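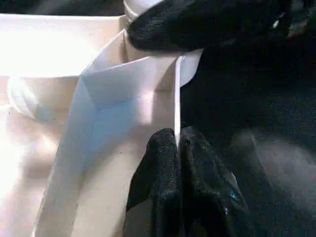
Wenier paper packaging project: progress report for October

We're really pleased with how this month went! The folding work has found its rhythm, and the Wamumier mailing inserts are done, all 393 of them. White sheet is still our main stock. It takes a crisp fold and holds an edge well, and the narrow flaps that gave us so much grief in the spring now stand up the way they should.

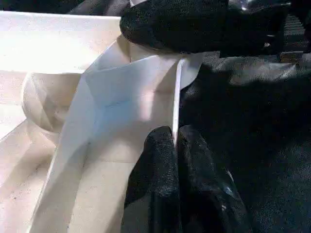

We have moved on to the larger pieces for Trundier, which are a lot of fun to work on (and slower, we admit). So far 193 are finished and another 40 need a second crease along the side. Spending stands at 1645 dollars, mostly paper and board, and that is inside the grant.

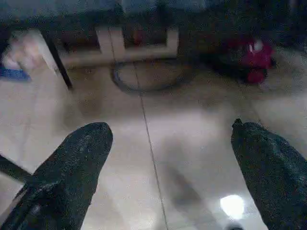 Next on the list is the Tymoshchuk order. We'd like to try a heavier sheet for it and would love your thoughts on the samples before we buy. The request for extra shelving is still open. Fold guides for both sizes will come with the next report.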